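Open Day at the Sekusow Training House: Frequently Asked Questions

Last updated 2020-07-22

The Sekusow Training House opens its doors to the public each September. The answers below cover the questions most often sent to the visits office. Groups with needs that are not covered here should write to the office before booking.

What will visitors see?

The open day centers on hand-held grippers and the everyday tasks recorded with them. Staff members work at household tables with ordinary objects, picking up, moving and setting down one item at a time. The recordings are later used to teach robot arms the same movements. A separate room shows the Pradex arm carrying out tasks learned in this way.

Is this a show or regular work?

It is regular work. Operators follow their usual task sheets during the open day and do not stop for each group. Guides explain what is being done and will take questions at the rope line.

Why is so much of the work done with fruit and vegetables?

Produce is difficult to handle well. A tomato bruises, a mandarin rolls, and a cut root has one smooth face and one rough one. No two pieces are quite the same size. A gripper operator must adjust the opening of the jaws and the angle of approach for each piece, and those small adjustments are what the recordings are meant to capture.

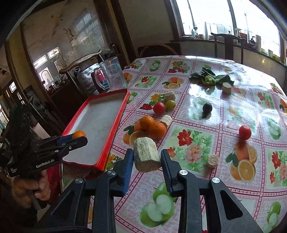

Sorting tasks are normally given to two operators at one table. They agree in advance on which side each will take, and neither reaches across the other while a piece is being carried. Visitors who watch for several minutes will notice that the pace is slow. Operators are asked to work steadily and to repeat a poor grasp from the start.

Why are the rooms furnished like a home?

A robot meant for a kitchen or dining room will meet patterned cloths, shiny surfaces and light from windows. Plain laboratory benches do not prepare it for these conditions. The training rooms are therefore furnished as living spaces, and the furniture is rearranged between sessions.

May visitors try a gripper?

Yes. A practice table is open in the Woldegiorgis Room throughout the day. Each turn lasts four minutes. Children under ten must be accompanied by an adult. Rings and loose bracelets should be removed before a turn.

How large are the groups, and must I book?

Each guided group is limited to 29 persons. Booking is required for the guided tour but not for the practice table. Last year the house received 619 visitors over the full day, and the morning tours filled first.

May I take photographs?

Photographs are allowed in the entrance hall and the Woldegiorgis Room. They are not allowed in the working rooms, where operators and their task sheets may be visible.

Is the building accessible?

All rooms on the tour are on the ground floor. Stools can be provided at the rope line on request. The Pradex arm is loud when it starts, and ear protection is available at the door.

Who runs the program?

The open day is organized by Sekusow with equipment support from Plundex. Ayana Mamo is responsible for visits and bookings. Mihret Alemneh leads the operator team and answers technical questions from schools and colleges.

What if I need to cancel?

Please inform the visits office as early as possible so that the place can be offered to another person. Tickets may not be transferred between groups without approval. Written requests should be addressed to the Visits Office, Room 244.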